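Home Cleaning, Our Story

About Dolthorpe Tidy Co.

G'day, I'm Elibariki, and I clean for a living. I started out doing end-of-lease jobs on my own with a secondhand vacuum and a hatchback that couldn't close over the mop handle. These days Dolthorpe Tidy Co. is three of us, a proper van and a shed out the back of Hayes Street where we keep the cloths, and I still do kitchens myself most mornings because I like them best.

We do regular house cleans, small workshops and studios, and the occasional shared office kitchen (bring it on, I've seen the microwaves). What we're known for, if we're known for anything, is the fine stuff. Anybody can push a vacuum around the middle of a room and have it look pretty good from the doorway. I get excited about the edges — the seam along an appliance, the little socket in the head of a screw, the groove where two bits of plastic meet and a whole week of toast has settled in.

Dark surfaces are my favourite and also my enemy! A white benchtop will hide a dusting of flour for days. Anything matte black shows every speck, and if you go at it with a damp cloth first you just make paste and push it into the joins. So we go dry, with a soft brush, top to bottom, then a barely damp microfibre, then a dry one. My mum taught me to dust that way around her sewing machine and I haven't found a better order yet.

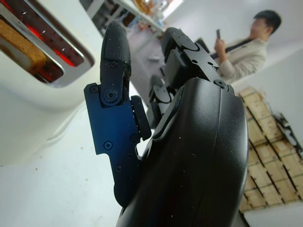
Pale dust and crumbs on matte black, close up.

People ask what we use, so: soft brushes in two widths, a stack of microfibre cloths that get washed without fabric softener (it ruins them, please stop), a mild dish soap, and a hand vacuum with the skinny nozzle. That covers most jobs. We carry stronger gear for ovens and shower screens and we'll always ask before it comes out of the van. If you've got a product you'd like us to use, leave it on the bench with a note and we'll use yours.

We don't do carpets or windows above the ground floor. I had a go at carpets early on, with a rented machine, and the less said about that rug the better.

A few practical bits. A first visit takes us longer than the ones after it, so we book 3 hours for a house and sort out the regular time once we've had a look. You don't need to tidy up before we come, although if there's Lego on the floor I can't promise it'll be sorted by colour. Tell us about pets, alarms and anything wobbly. We work in Dolthorpe, Jellberg and out as far as Nadar, and if you're a bit past that, ring anyway and we'll see who's heading your way.

We close over the back end of December and get very booked up beforehand, as everybody wants the kitchen done before the rellies land. Get in early if you can. Regulars get first pick of the times.

Best way to reach me is by phone before 8 am or after I've knocked off for lunch. Otherwise send a message through the page and I'll get back to you that evening, usually with a cuppa in hand.

— Elibariki Mbwambo

Filed under: About Us, Meet the Team
31 shares · 2 comments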